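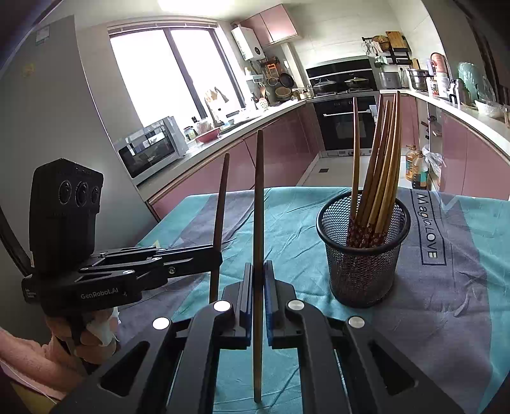 Chopstick task, kitchen table, both grippers

Club projects > Builds and data

gripnoob31
OK so this is where our student project is at. We're doing chopsticks for the manipulation part - one gripper holds a chopstick upright, the other one is supposed to help with the wire mesh holder. The write-up is due in December 2019 and I'm in charge of the demos, which mostly means I say "again" a lot. We want 300 good ones. My question is whether we should keep the patterned tablecloth or go plain. I say keep it, my teammate says the wrinkles will mess us up.

buschmann_fan
Go plain. We had a printed cloth last July and our tracking kept latching onto the lettering. You've got "Magic.LOVE" on yours, nice crisp edges, your software is going to adore it. Also the thing wrinkles and shifts every time you bump it.

Navar
Disagree with the above. Texture is good for camera tracking! A plain white table is about the worst thing you can give it. If the cloth slides, tape the corners down underneath and leave it alone.

buschmann_fan
Taping it doesn't get rid of the wrinkles though.

Navar
Wrinkles that stay put are fine. It's the ones that move that get you.

Vasari814
Different gripe: that window. Bright daylight straight behind your work area, so your exposure is going to be all over the place between morning and evening. Shut it out if you've got a blind, or do all your runs at the same time of day. I'd worry about that way before the cloth.

gripnoob31
Ugh, good point about the window. No blind. Could we turn the table so it's behind the cameras?

Vasari814
Try it, just watch for your own shadow on the chopsticks.

tinker_pidge
Can I ask about the grip? Holding a chopstick straight up between two parallel fingers looks great until you tap it on something and it swivels. Are those blue strips on the inside rubber or just tape? We ended up gluing a little V groove on ours (for the Grolon pick and place round) and it helped a ton.

gripnoob31
I'd have to ask, I didn't put them on. Ours does swivel if you hit the rim of the holder, yeah. The V groove is a cool idea but I thought it'd be bad for flat stuff?

tinker_pidge
It is, a bit. Do you have flat stuff?

gripnoob31
Spoons, in part two.

Navar
Then skip the groove and grab lower down on the stick. Do 5 runs each way before you commit to the full 300, please, I'm begging you.

gripnoob31
Fine, fine - 5 each way tonight, corners taped, table turned. Cloth stays for now. I'll post the numbers in this thread.

buschmann_fan
Bring a plain one anyway.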